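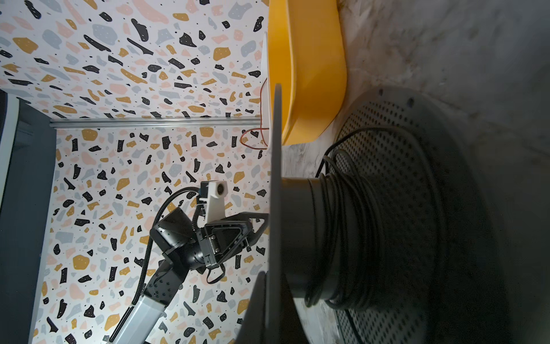
The spool job, and the stop that didn't stop

I said last month I'd write up what went wrong with the two-arm cell once I understood it. I understand most of it now.

The job is simple on paper. One arm holds a spool of black cable, the other arm takes the free end and feeds it to a clamp. We're doing it as a trial for a small firm in Ivthorpe called Stasley, who sell cut lengths and want someone other than a person to do the boring part. The cable is glossy, stiff, and wound tight, and as soon as you let go of the end it lifts away from the coil in a loop. That loop was the whole problem, though I spent a week looking elsewhere.

What happened

In November I was running the cycle by myself, late, with nobody near the bench except me. The feed arm missed the end of the cable and closed its fingers on the loop further back. It then did what it was told and pulled. The spool arm was also doing what it was told, which was to hold position. So you had two arms pulling against each other through one strand of cable that doesn't stretch much.

I hit the stop button on the bench. The feed arm stopped. The spool arm didn't. It went on holding for a moment, then its controller decided it was being pushed off its target and corrected hard. The spool came out of the fingers, hit the edge of the bench and landed on the floor next to my foot. I had shoes on, thankfully. The cable stayed in the other gripper and unwound as the spool rolled.

Nobody was hurt. One wrist bracket got bent and I lost a camera mount, which is a printed part and no great loss.

Finding the cause

My first idea was a bad button. I took it out and tested it with a meter and it was fine. Then I blamed the power supply, then a loose connector, and I re-crimped things that did not need it.

The real cause was in the wiring, and it was mine. When we had one arm, the stop button cut the power to that arm's motors. When the second arm went in, I wired its supply in parallel upstream of the relay because that was the terminal with space on it. I meant to move it. I put a software stop in so both arms would halt when the button was pressed, and in testing both arms did halt, so I forgot the wire was in the wrong place.

The software stop worked by sending a message to each controller. On the night in question, the log shows the message for the spool arm arriving 1428 milliseconds after the button was pressed. The process that sends it was busy saving camera images, and the stop message waited in line behind them. Nearly a second and a half is a long time when something is pulling.

I pressed the button 48 times the next day with the image saving turned off and the delay never showed. With saving turned on, 8 presses gave me two bad ones. If I had tested with the cameras recording in the first place I'd have found it before it found me.

What I changed

The supply for both arms now goes through the same relay, and the button opens the relay. There is no software in that path at all. I also kept the software stop, but it's only there to write a line in the log.

Cutting power means the arms sag. That was the reason I liked the software version, if I'm being fair to myself. A sagging arm with a full spool in it comes down on the bench fairly quickly. So there is now a foam block under the spool arm's working position, and the holding height is lower than it was. You still keep your hands out from under it.

The force limit on the feed arm was set far too high. I had raised it one afternoon to get past a stiff bit of cable and left it there. It's back down, and the value is written on tape beside the screen. If the pull goes over the limit now, the gripper opens. I tried this with a strand tied to the bench and it let go each time.

The grasp check is new too. After the feed arm closes, it moves back a short way and looks at whether the end of the cable is past the fingers. If it can't see an end it lets go and tries again. This makes the cycle slower and Stasley have already asked about that. I told them it's staying.

Patricio Zúñiga, who did the same kind of work for a packing line in Abu Hammour, read my wiring sketch and asked why the gripper supply was still on its own feed. I didn't have a good answer. With the relay open, the grippers stay powered and hold what they're holding, which is what I want for the spool and not what I want for the feed arm if somebody's sleeve is in it. I haven't settled that one. For now there's a separate switch for the feed gripper, mounted next to the button, and I don't love it.

Still to do

Replace the bent bracket. I straightened it and it runs, but the wrist camera's calibration has drifted twice and I don't trust it.

Put a second stop button on the far side of the bench.

Ask Ovau whether their relay is rated for both arms starting at once. The label says it is, the data sheet is less clear, and I've sent them an email.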